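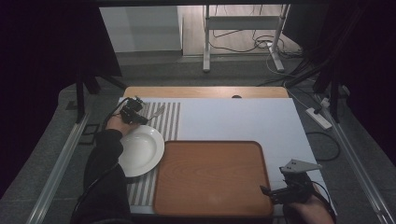 Wesbridge Open Day Table Setting Set

Data card, version 2. Maintained by the Vetetti group.

Summary

Recordings of a person setting and clearing one place at a table with two hand-held grippers. All of it was collected in February during the open day at Wesbridge, where visitors could watch the demonstration and then have a turn. The set holds 269 episodes. Of these, 92 were done by visitors and the rest by our own operators.

Objects

Striped placemat in grey and white, round white plate, silver fork, brown tray with rounded corners. The same objects are used throughout. Start positions vary between episodes and are not logged.

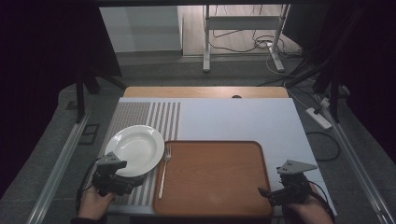 Plate and fork on the placemat, tray to the right, one gripper in each hand.

Views

Each episode has a head view and a view from the grippers. The head view takes in both hands and a fair bit of the floor past the table - crop it if the cables and rails are a nuisance for your model. The gripper views are close in and often show only part of an object. With the tray, that can mean wood grain, a length of rim and the two black fingers. 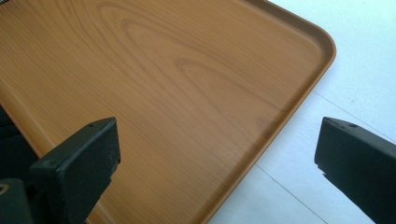
Splits

Test is 40 episodes, all from visitors. Everything else is train. There is no validation split in this version.

Known issues

Visitor episodes run longer and include a lot of regrasping. We left the pauses in.
Sound was recorded but removed, as people were talking near the table.
Episode names starting with gk were converted with the old Gameck script and have timestamps in milliseconds. All others are in seconds.

Access

Copies are on the Tomoana server under open_day. Ask for read access before starting a full download, and check that you have 3,936 files when it finishes.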